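Tranau Supported Housing Programme
Progress report to the Hulten Fund, period ending June

1. Summary

The programme offers short-term tenancies to people leaving hospital who have no suitable home to return to. During the period 83 tenants were housed across the Tranau and Birnico sites, and 214 referrals were received from ward staff and district nurses. Demand at Tranau remains well above the number of rooms we can offer.

2. Bathroom refurbishment

Work on the shared bathrooms at Birnico has been completed in four of the six flats. The remaining two were held up by a leak in the riser, which the landlord has agreed to repair at its own cost. Basins have been set at a height agreed with the occupational therapist, Annick Gagnon, and tenants were consulted on storage and lighting before orders were placed. 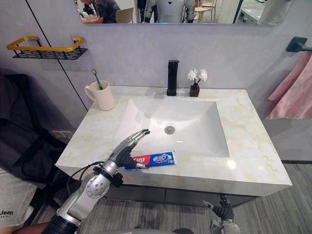
The average stay now stands at 28 nights. Longer stays are nearly always linked to delays in care assessments – a matter we have raised with the district in writing. A reply is expected in July.

3. Staffing and spending

Valentin Rey took up the post of tenancy officer in April. The night support post remains vacant and will be advertised again. Spending is within budget, apart from heating at Tranau, where the old boiler needed two call-outs.

4. Next period

We ask the Fund to approve moving the unspent night support salary to the boiler replacement. Two quotations are attached.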